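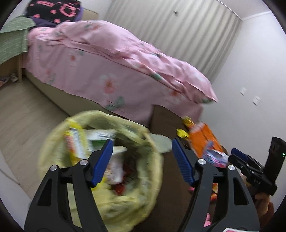

Figura 7. Papelera del dormitorio con bolsa doblada sobre el borde y envoltorios dentro.

10 de enero de 2023
Por Nizar Srour

4. Recogida de envoltorios y cambio de bolsa en el dormitorio

Este apartado forma parte de la guía de puesta a punto de los apartamentos Olten y se aplica a todos los dormitorios con papelera redonda junto a la cama. La limpieza del baño y la cocina se trata en los apartados 5 y 6. Si el apartamento sigue ocupado, consulte antes el apartado 2.3 (servicio con huéspedes).

4.1 Material necesario

– Un rollo de bolsas Tutemberg, referencia 349, para papelera de dormitorio.
– Una bolsa grande para el carro.
– Guantes.
– Un paño húmedo y otro seco.
– Pulverizador de 600 ml con limpiador neutro, ya diluido.

El limpiador se entrega diluido desde el almacén. No lo rellene con producto de baño.

4.2 Recogida

1. Abra la ventana y encienda la luz principal.
2. Retire primero los objetos que no sean basura: mandos, cargadores, gafas, libros. Déjelos juntos en la mesilla.
3. Reúna los envoltorios que estén fuera de la papelera. Revise la superficie que hay al lado, los pies de la cama y el hueco entre el colchón y el cabecero.
4. Compruebe al tacto cada bolsa o paquete de comida. Si está cerrado o conserva parte del contenido, no lo tire mientras el huésped siga alojado. Ciérrelo con una pinza y déjelo a la vista.
5. Aplaste los paquetes vacíos, con la abertura hacia arriba para no derramar migas. Los paquetes altos se doblan por la mitad; puestos de pie contra el lateral llegan enseguida al borde y ocupan el sitio de los demás.
6. Eche los envoltorios a la papelera sin empujarlos con la mano.

PRECAUCIÓN: No meta la mano en la bolsa para hacer hueco, ni siquiera con guantes. Puede haber cuchillas, agujas o vidrio debajo de los papeles. Si la bolsa está llena, pase directamente a 4.3.

Nota: los envoltorios de plástico y los de papel se separan en el carro. En el dormitorio hay una sola papelera y no se añade otra.

4.3 Retirada de la bolsa usada

1. Suelte el doblez de la bolsa por todo el contorno, empezando por la parte donde se amontona el plástico sobrante.
2. Levante los bordes y júntelos en el centro.
3. Saque el aire despacio, con la cara apartada, y haga un nudo sencillo.
4. Tire hacia arriba sujetando la papelera con la otra mano. Si la bolsa se queda pegada al fondo, gírela un poco antes de volver a tirar.
5. Métala en la bolsa grande del carro. No la apoye en la cama ni en los muebles.

4.4 Limpieza y bolsa nueva

1. Pulverice el interior de la papelera y pase el paño húmedo, incluida la parte inferior del borde.
2. Séquela. Una papelera mojada hace que la bolsa se pegue y se rompa al sacarla.
3. Abra la bolsa nueva con una sacudida y colóquela hasta que toque el fondo.
4. Doble el sobrante hacia fuera, unos cuatro dedos en todo el contorno. El anillo debe quedar sin tensión; algunas arrugas son normales.
5. Si sobra mucho plástico, recójalo por detrás y métalo bajo el propio doblez. No haga nudos en el borde.
6. Deje la papelera en su sitio – al lado de la cama, sin tocar la ropa de cama que cuelga.

Nota: Karabo Hlongwane ha pedido que no se guarden bolsas de repuesto en el fondo de la papelera, como se hacía antes. Los rollos van en el armario de planta.

4.5 Superficies contiguas

Los muebles oscuros muestran mucho las migas y las huellas de grasa. Recoja las migas con el paño seco hacia la mano, nunca hacia el suelo, y después pase el paño húmedo en el sentido más largo del mueble. Repase también las juntas con los paneles verticales. No pulverice directamente sobre la madera ni cerca de los enchufes.

4.6 Incidencias

La papelera se mueve o está rajada: cámbiela por otra del almacén y anote el número de habitación.
Queda olor después de limpiar: repita 4.4 y deje la papelera destapada y sin bolsa durante el resto del servicio. Ponga la bolsa antes de cerrar la puerta.
Hay líquido en el fondo: vacíelo en el inodoro, nunca en el lavabo.
Aparece un objeto de valor entre los envoltorios: no siga. Llame a Deming Guo, extensión 34, y espere en la habitación.

Los pedidos de bolsas se hacen a Ákos Dobos antes del último viernes del mes. El próximo reparto está previsto para febrero.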